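Robot teaching by demonstration

Teaching by demonstration is a way of giving a robot a task by having a person carry it out through the machine. The person either moves the arm by hand, called kinesthetic teaching, or steers it from a distance, called teleoperation. The movements are recorded and later used to train a control program. Kitchen work is a common subject, and much of it is practiced in simulation, where a virtual arm works at a counter with ordinary appliances.
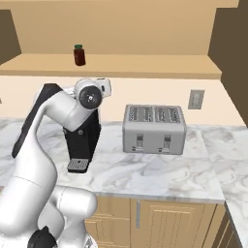 Can one demonstration be enough to teach a task?
For a fixed motion in a fixed place, one recording may be enough. Tasks in which objects change position usually call for many more.

Methods

In hand guiding, the motors are set to give way under light pressure and the joint positions are stored as the arm is moved. In remote control, the operator uses a handheld controller, a 3D mouse or a smaller copy of the arm. Hand guiding requires a physical robot. Remote control can be used with a physical or a simulated one.

The Cledeser kitchen set, prepared at the Zirnen laboratory under Margaux Fleury, was recorded entirely by remote control. It holds 1,000 demonstrations of 39 tasks, collected from 21 operators. Its kitchen includes a coffee machine and a toaster on a marble counter, with a jar on the shelf above.

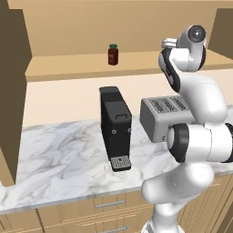
Reading time: 2 min

Limitations

Recordings carry the habits of the person who made them, including pauses and needless detours. Operators working remotely also lack a sense of touch unless the controller returns force. Skills learned in simulation may fail on a physical arm when friction or lighting differs.

See also: Pichon controller; Motion retargeting

Last edited Dec 17, 2021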